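Notebook – open day, December
Padham workshop, bench by the window

Doors 10, people in from twenty past. Writing this between groups so excuse the state of it.

Set up from 8. Genowefa had the hand-held grippers charged and checked before I'd got my coat off. Only one problem, the Lis recorder wouldn't see the second unit, restarted twice, fine after. Must write down which order they need switching on. (Tool first, then recorder. I think. Check with G.)

Plan was a ten minute talk and then let people try the tool themselves. Talk went to twenty with the first lot. Cut the slides about file formats for the second lot and it went much better. Keep it like that. Show the tool early, talk while it's going round.

Group 1 – Pranditton college, 11 of them plus their tutor. Good questions. Most of them squeeze far too hard at the start and then ease off after a few goes. One lad picked up the pen lid cleanly first time and then couldn't do it again. Approach angle, I'd say, he was coming in flatter each time. Told him to bring the wrist up and it came back.

Group 2 – the Nastent people, 4, all engineers, wanted to talk about pads and nothing else. Oliwia took that one. They asked how long a pad lasts and she said we change ours at 2,000 grasps whether they look worn or not. They thought that was early. They use bare rubber on their line and wipe it down every shift. Worth a go on the spare pair? Ask for the grade, she has the card.

Glare on the table again by late morning. I moved the lamp back a bit and it's still there, so the rest is window. Blind or a mat. A mat would change the look of the whole set compared with the earlier sessions so probably the blind. 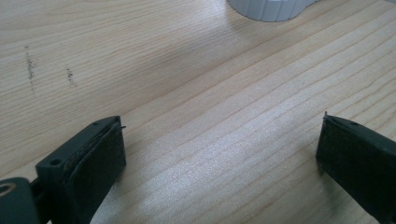
Do you have to have a robot arm to record a demonstration?
A person holding the gripper by hand can do it, and the arm only comes in later, when we test what has been learned from the recordings.

Put that on the wall sheet, it was asked in both groups and I answered it diferently each time.

After lunch: open table, anyone could have a turn. Recorder total at close was 136 demos for the day, which includes false starts. Oliwia wants them all kept in a separate folder and not mixed with ours. Agreed. New hands are useful but not until someone has been through and thrown out the ones where people were just waving it about.

Things to sort:
– pencil marks off the benches before the next recording day, rubber first, then damp cloth
– fingertip screws, check tightness on both tools, they've had a day of strangers
– second stool at the trying-out table, people were hunched over and it shows in the wrist angles
– print the switch-on order and tape it inside the case lid
– shorter talk!! ten mins means ten
– reply to Nastent re visit, they offered to have us over in return

G. says the left-handed visitors had trouble with the trigger, thumb ends up on the wrong side. Hadn't noticed. She's going to try a flipped handle on the old tool, parts are in the drawer under the printer.

Packed up 4.15. Tools back on charge, recorder off, copy to the server still runing when I left, G. to check it in the morning.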